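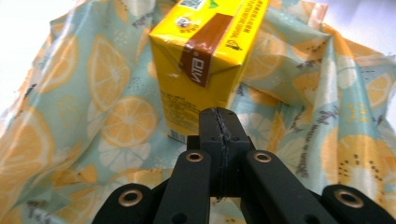
Gelber Getränkekarton auf der Tasche mit den Zitronen.

Picknick-Check vor der Abfahrt, meine Liste mit Anmerkungen

Wir fahren im April wieder mit der ganzen Truppe von Gireson an den See, und weil Ximena Arellano mich gefragt hat, was ich vorher so alles durchgehe: bitte sehr!

[x] Kühltasche, Nähte und Reißverschluss
Reißverschluss hakt links ein bisschen, geht aber noch (Kerzenwachs drauf, fertig).

[x] Kühlakkus
Liegen bei mir 24 Stunden im Gefrierfach. Den mit dem Riss habe ich aussortiert, der kommt mir nicht mehr ans Essen!

[x] Getränke
Haltbarkeit angeschaut, Ecken und Klebenähte abgetastet. Aufgeblähte Kartons bleiben daheim, da diskutiere ich auch mit Refugio nicht.

[ ] Gaskocher Makidura
Schlauch und Dichtung mit Seifenwasser abpinseln. Noch offen, mache ich am Abend auf dem Balkon.

[x] Kartusche
Ventil sauber, kein Rost. Fährt im Schatten mit und niemals auf der Hutablage, da hinten hat es im Sommer gern mal bis zu 40 Grad.

[!] Klappstühle
Beim blauen ist eine Niete locker. Ich habe ihn mit Klebeband markiert, damit sich keiner draufsetzt – Ersatz von Vuvden ist bestellt.

[x] Verbandstasche
Pflaster nachgefüllt, Zeckenzange war im Handschuhfach (wo auch sonst).

[ ] Löschdecke
Refugio Nava bringt seine mit, Abfahrt 7:30 Uhr, bitte erinnert ihn!

12 Kommentare · 33 Mal geteilt

Zuletzt im Blog
Grillrost putzen ohne Drahtbürste
Mit dem Rad nach Montes
Welche Decke bleibt trocken?

Kontakt · © Alle Rechte vorbehalten · Nach oben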